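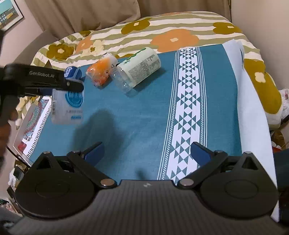 What does a bottling plant do with water that fails its own test? At Viver it goes back to the raw water tank if the fault is in the dosing, and to the drain if the fault is in the bottle.

That was the first thing I asked at the October open day, and Sevim Soylu, who runs the quality laboratory, answered it before we had our hairnets on. The plant fills still water and a small range of flavoured drinks from two boreholes on the same site. Visitors went round in groups of twelve, starting at the pump house and finishing at the pallet store, a walk of 931 metres according to the sheet we were given.

The pump house is plain. Each borehole has its own submersible pump, and the deeper one is drawn down only at night. Water passes through a sand bed, a pair of cartridge filters and an ultraviolet unit. The cartridges are changed on pressure drop, not on the calendar, and the log by the door showed the last change at 1139 running hours. I would have liked to see the old cartridge, but it had gone.

Blowing and filling are in one hall. Preforms arrive in cages, are heated in a Trumer oven and blown against a cold mould. The line is rated at 2000 bottles an hour, which is small by present standards, and it was running a little under that. The noise is mostly compressed air. Ludivine Courtois, the line engineer, said the plant recovers part of the high-pressure air from the blowing stage and uses it for the lower-pressure circuits. She put the saving at roughly a fifth of the compressor load and was careful to say that this was measured over one summer.

The filler itself is a Yalçınkaya rotary machine with weigh cells under each valve. Every bottle is weighed empty and again full, and the valve closes on the difference. The older level-based filler stands beside it under a sheet and is kept for parts.

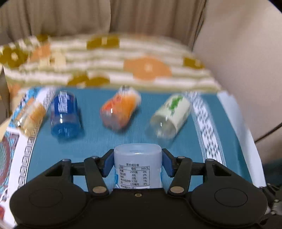

Labelling took up more of the tour than I had expected. The plant prints for several export markets, and the panel has to be redrawn for each, as the order of the lines, the units and the reference values all differ. A Chinese nutrition table runs to three columns – item, amount per serving and NRV% – and gives energy in kilojoules, so that a light drink may read 29 kJ with nothing for protein or fat, 1.7 g of carbohydrate and 170 mg of sodium, the last at 8%. Percentages are shown as whole numbers. Courtois keeps a binder of approved artwork, and the first label off each new reel is checked against it by two people, who both sign.

The laboratory is one room with a sink at each end. Plates are read at 22 and 37 degrees. Cap torque is tested on a Lirer bench unit, and we were allowed to try it. My own cap opened well inside the limits. Retained samples are kept for 372 days, a week beyond the printed shelf life, on racking behind the incubators.

Parking is limited and the gate closes at four. Flat shoes are needed, and the floor by the rinser was wet throughout.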